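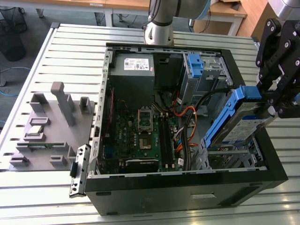 Bench hands wanted, desktop refurb, Gistondale

Wurkwood is after 2 people for the PC strip and rebuild bench. Casual to start, October intake, mornings from 7. Could go permanent if we all get along.

The work: office towers come in by the pallet, some 591 in the shed at the moment. Side panel off, drive out, memory out, check the board and power supply, sort the keepers from the scrap. Good cases get a drive put back in and go out to schools and community groups. Rest gets broken down for metal and plastics.

You'll need
- steady hands, decent eyesight (glasses fine)
- to know a SATA data cable from a power lead, or be keen to learn quick
- patience with drive cages and those plastic latches, they snap if you force them 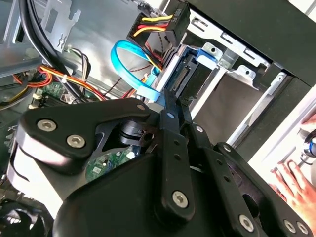 Pull on the connector, never the wires. We say it on day one and most days after. Same goes for data cables, we reuse as many as we can and a bent plug is no good to anyone.

No certificate needed. Tinkering at home counts, tell us about it. Some lifting, closed shoes please. Tools and gloves supplied, free parking behind the Jacquet building, tea and bikkies on us.

To apply: short email to Kamonchanok Pongsiri, a few lines is plenty, résumé if you have one. Questions abuot hours or pay to Ludivine Marty at the front counter, before noon is best. Paid trial shift for anyone we shortlist.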